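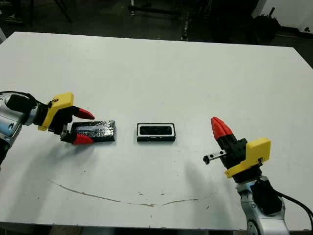
Packing looks simple until the lid has to close, says Mechthild Marti. She has been responsible for presentation trays at the Besgate workshop for 11 years, and her department supplies the fitted black trays in which the firm's Plokier blocks are delivered to customers.

"The recess comes first," she explained when we met on a Wednesday in the packing room. "We measure the block, then we decide how much room a hand needs to lift it out again. People always ask for a tighter fit than they want to live with."

The current tray has a black outer frame and a white inner rim. Ms Marti argued for the pale rim against the wishes of the sales office, which had asked for black throughout. "With a black block and a black tray, you lose the opening," she said. "The white line shows you where to aim."

Her colleague Reto Fuchs oversees the tables on which the trays are filled. He prefers plain white tops – two were replaced in May – and asks that each tray be set down alone, with clear space beside it. "Dust shows on white, and so do scratches," he said. "I would like to see both before the customer does."

The latest order, for Gaillard, comes to 101 trays. Ms Marti intends to check the last of them herself.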